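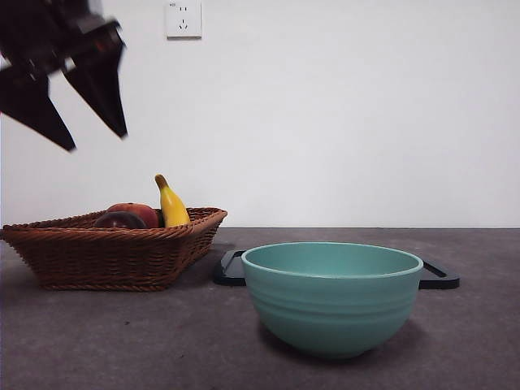 What should an operator do if one gripper of the Arancibia pair releases a part without a command?

Press the stop button on the operator panel, keep hands out of the work area until both arms are still, and take the pair out of service until the check below has been completed.

Arancibia Two-Finger Gripper Pair
Manufacturer: Floltisell
Item no. 374
Status: available, subject to the service notice of October 2019

The Arancibia pair is intended for light tabletop handling with two arms sharing one work area. Each gripper has two dark tapered fingers and a wrist camera mount. Typical work includes moving fruit between a woven basket and a round bowl, where the parts are smooth and the rim of the container leaves little room for the fingertips.

Service notice: unintended opening

Floltisell has received reports of a gripper opening while the arm was still traveling. The cause is a worn connector at the wrist. When the arm changes direction quickly, the connector can lose contact for a moment, and the drive treats the loss as an open command. The part then falls wherever the arm happens to be. The other gripper continues its program, as the fault is not passed to the second controller.

Units with more than 200 hours of use are affected most often. No injuries have been reported. A finger that closes again when contact returns is still a pinch hazard – do not reach for a dropped part while the arms are powered.

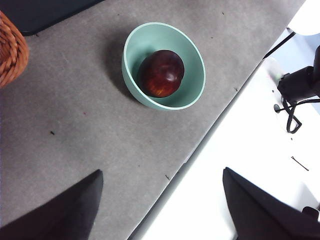 Checking the wrist connector

1. Stop both arms and switch off power at the cabinet. Pressing pause is not sufficient.
2. Remove the wrist cover and look for dark marks or bent pins.
3. Refit the cover, restore power and run the basket-to-bowl routine at 50 percent speed with nobody within reach.

The bowl should be set on its tray before the routine begins, with the basket to its left. 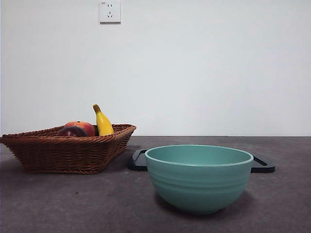

If either gripper opens early during the routine, the connector must be replaced on both arms, even when the second shows no wear. Replacement kits are supplied in sets of 2 and are free of charge for registered units. Soldered repairs made on site are not covered.

The revised controller software, Zitus, will be released in November. It holds the fingers in position when the signal is lost and stops both arms together. It does not take the place of the connector check.

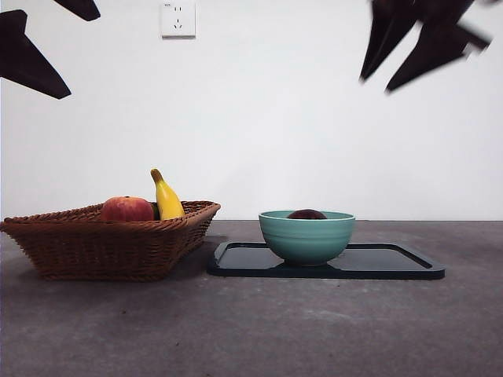 Ordering and service contact

Kits may be requested from the Hollitwood service office. Please state the item number, the serial number of each gripper and the hours of use shown on the panel.

Safety reports: Carys Ruddock
Parts and returns: Sheldon Gagnon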